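Wrist cam vs fixed cam for gripper comparison
Forum: Arms and End Effectors > Grippers

tilth_bench
Joined: September
Posts: 5

We are choosing between the Prarnum two-finger and the Minhas three-finger for tabletop pick and place. Light objects only, mostly bowls, cubes, and soft toys. The arm stays the same either way. Has anyone run both with a wrist camera? The Minhas is wider and I am worried it will block the view. The Tilthorpe controller we have takes two camera streams and no more, so a third angle is out.

sodmont_user
Posts: 235

I have used both. The Minhas holds round things better. On cubes I could not tell them apart. For a bowl you want to pinch the rim, and the parallel fingers are fine for that if your approach angle is right. I would keep the Prarnum and spend the money on a better wrist camera.

gearlash
Posts: 100

Disagree on the camera. The wrist view is the least useful thing on our bench. The fingers take up the bottom of the picture and anything close goes soft. We do all our planning from the fixed camera and only look at the wrist stream when a grasp fails.

tilth_bench

Our setup with the parallel gripper, wrist camera and fixed camera. Cubes, a bowl, and some other things on a white cover.

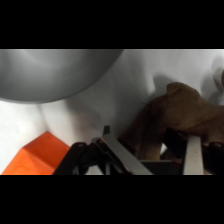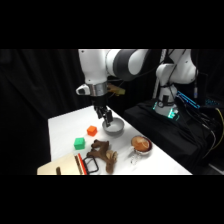
Reply from gearlash

Your wrist picture makes my point. It is blurry and the finger linkage covers part of the orange block. In the fixed one I can see where both fingertips are relative to the bowl.

Reply from sodmont_user

You can see where they are from the side. You can't tell how far off center they are across the rim, and that is where I lose grasps. The wrist camera gives me that even when it is soft. Check whether the focus can be set closer. Mine came set for far too long a distance and I had to turn the ring myself.

Also, the white cover is going to cause trouble. Pale bowl interior on a white background under bright light. Try a mid-gray mat before you change any hardware.

Reply from tilth_bench

Focus is fixed on this one as far as I know. I will look at the data sheet. The mat is easy enough to try.

Reply from kestrel_nine
Posts: 225

Whatever you pick, run the same objects in the same places for both grippers. I compared two last year and moved the table in between, and the numbers were useless. Tape marks on the cover are enough.

I would leave the drink off the table too.

Reply from gearlash

Agree on the tape. Still say fixed camera first. If the controller only takes two streams I would use two fixed ones at right angles and skip the wrist.

Reply from sodmont_user

Two fixed cameras lose the object as soon as the arm is over it. I tried that on a Tilthorpe and went back.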